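August 20, 2022
By the author of the Orier Household Notes

The purpose of this entry is to set out the method by which this household now prepares for travel. The method was adopted last November, following a stay at Kwak during which two members of the party were found to have packed the same adapter and no one had packed a towel. It has been applied to every trip taken from that date.

Preparation begins with a written list. The list is kept on one sheet of paper and is divided by the room in which each article is ordinarily stored. Earlier versions were divided by type of article, and this required a good deal of walking up and down the stairs. Medicines, documents and keys are entered first. Clothing is entered last, as it is the part most often changed when the forecast is revised.

Articles are then laid out on a flat surface before any bag is opened. A bed may be used, although a table is preferred. Nothing is placed in a bag until the whole of the list has been laid out and checked against the sheet.

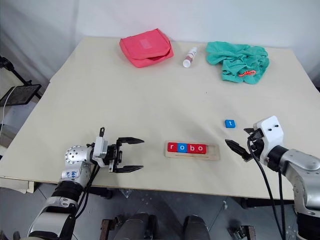

Liquids are subject to a separate rule. Each bottle is closed by hand, turned over above the sink, and held there for a short time. A bottle that leaks is emptied and replaced. The bag formerly used for the Trokov trips was lost to a single container of sunscreen, and the cost of a new one came to almost 700 crowns with delivery.

Weight is recorded at the door. The overnight train to Prutudov does not weigh luggage, but the walk from the station to the guesthouse includes 243 steps, and experience has shown that a second pair of shoes is regretted at the halfway landing.

On return, the sheet is reviewed. Any article that was carried and not used is marked with a small cross. An article bearing 2 crosses is removed from the list unless it is a medicine or a document. The travel iron was removed under this provision in the spring, and the folding umbrella is at present under review.

Readers who keep a similar list are invited to write in with their own arrangements for wet swimwear, on which this household has not yet settled a policy.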